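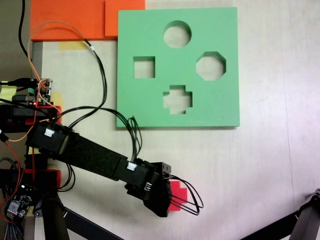 A green foam shape-sorter board on a pale tabletop, with orange foam pieces

Berero has rejected a request from neighbouring Oria to reopen talks on the river trade accord before the end of February, saying that its terms were settled when the two governments signed it.

Speaking after a meeting of ministers in Flollham, the Berero foreign minister, Marisol Rengifo, said her government would not accept new conditions on customs checks or the use of the Lyimo crossing.

“We have kept to every article of this agreement and we expect the same from our partners,” she said. “A signed text cannot be changed by a letter.”

Oria wrote to Berero last month asking for the duty on farm goods to be cut from 40 per cent to 10 per cent. It also sought a joint inspection office at Lyimo, where 100 border staff are now employed by Berero alone.

The foreign ministry of Oria said it regretted the decision and would reply in writing. Its envoy remains in Flollham and is due to meet trade officials at 10 a.m. tomorrow.

The accord allows either side to withdraw after giving 40 days' notice.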